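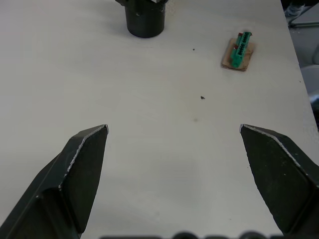
Minley Race Weekend Bib Belt, adjustable

Item 2754
In stock, ships from our Jastwood warehouse

Holds your number on without pins. Works for running, triathlon, duathlon, charity walks, gravel rides if you don't mind it at the waist. One size, adjusts from kids' waists up to big-guy-in-a-rain-jacket. We sell a ton of these right before the fall events so order early if you have a race on the calendar.

What you get
Elastic belt with flat front buckle
Two toggles for the bib
Removable gel loops, 8 of them
Small zip pocket (key, folded bill, a couple of salt tabs. No phone, don't try it)

Colors: black, orange, lime. Lime is back after being out all summer. The orange is more of a coral in person, some people love it and some send it back.

Sizing
Measure over whatever you're racing in. Wetsuit under, loosen it first, put it on before the swim only if your race allows it. Check the athlete guide for your event, rules are different all over. Some want the number on your back for the bike and on the front for the run. Belt spins, so you're fine either way.

Slack end tucks under the keeper. If it flaps, trim it and melt the cut end with a lighter. Carefull, it melts fast.

Bib holes
Toggles fit the standard punched corners. If your event hands out bibs with no holes, use a regular hole punch and put a bit of tape on the corner first or it'll tear by mile 9. Don't fold a bib that has a timing chip stuck on the back. Don't crumple it either.

Washing
Cold, gentle, hang dry. Take the gel loops off. No dryer, no bleach, no fabric softener, it kills the stretch. 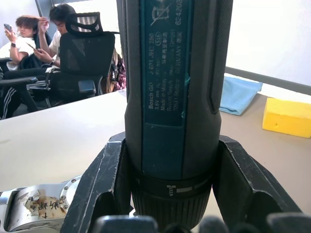 Bosch GO cordless screwdriver, 3.6V

Team and club orders
13 belts or more gets you the club price, mixed colors OK. Printing is one color on the front strap, name or logo. Send artwork as a vector file if you have one. A photo of a T-shirt is not artwork, sorry. Printed belts can't be returned unless we messed up the print.

Email the shop and ask for Tomomi Honda, she handles all the club stuff. Put the event name and the day you need them in hand in the subject line. Orders in by noon Wednesday go out the same week, plain belts only. Printed ones take longer, ask her.

Picking up at a race expo
We bring plain belts to most of the expos we do, black always, other colors if there's room in the van. Can't hold one for you unless it's paid online first. Choose Expo Pickup at checkout and bring your order number. The booth closes when the expo closes, and we can't leave orders with packet pickup.

Goes with
Troditz handheld bottle, soft
Stojanovska visor, white or gray
Spare toggles, pair
Extra gel loops

Returns
Unworn, tags on, original bag. Expo purchases can be returned by mail too, keep the receipt. Buckle broke? Send us a picture of it with your order number and we'll mail a new buckle, you can swap it at home with no tools.

Questions we get
Will it ride up? A little if it's too loose. Wear it on the hips, snug.
Does it fit over a winter jacket? Yes, most of them.
Can two bibs go on one belt? Yes but you need a second pair of toggles.
Is the pocket waterproof? No. Put your key in a baggie if you're swiming with it.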